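4.2 Recording a table-clearing run in a home 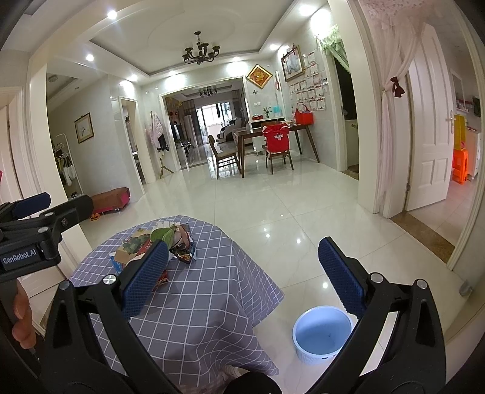
Figure 4-2. Hand-held gripper open over a table, fingers spread, blue pads facing inward.

Use this procedure for the home part of the Skunar grasp study. The method compares runs recorded by hand in lived-in rooms with runs recorded on the bench. Leave the household's things where they are.

1. Check both finger pads. Replace a pad if its texture has worn smooth.
2. Check the screw at the top joint of each finger. Tighten it if the finger rocks.
3. Stand at the table with the items within arm's reach.
4. Open the fingers fully and hold still for 3 seconds. The start of the run is marked from this pause.
5. Close on one item, lift it clear of the pile, and move it to the place given on the run sheet.
6. Open fully again before going to the next item.
7. End the run with a second pause of 3 seconds.

Note: Thin cartons and crumpled wrappers slip more often than rigid boxes. If an item drops, keep recording and pick it up again. Dropped grasps are scored and must stay in the set.

Note: In the Moodley trial, 229 of 2,000 grasps were dropped. Of these, 13 could not be scored due to a missing start pause.

Caution: Keep the pads out of water. Look for basins and buckets on the floor before you step back from the table.

Caution: Polished tile can be slippery. Wear shoes with a rubber sole.

Copy the run to the Trerkden folder before starting section 4.3.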